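Ikero Campus Visit Planner

A printed planner for high school juniors and seniors comparing colleges. Each planner has 188 pages, spiral bound, with room for notes on up to 12 campuses.

Every campus section covers class size, advising, research openings for freshmen, housing, and net cost after aid. A pocket at the back holds brochures and parking passes. 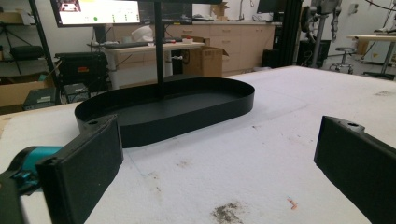 Ordering for schools

Counseling offices can order in cartons. Price breaks start at 400 copies, with further breaks at 600 and 1000. Orders placed by February ship before spring visits. School names can be printed on the cover at no extra charge.

The Hastthorpe edition adds pages for transfer students and a credit worksheet.
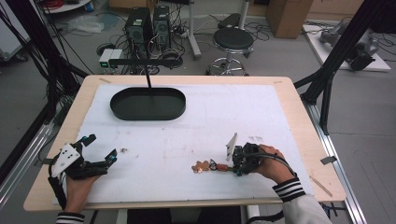

Annatjie Mnguni writes: We used these with our juniors last year. The cost pages got the most use. I would like more space for financial aid questions, and the cover should be thicker.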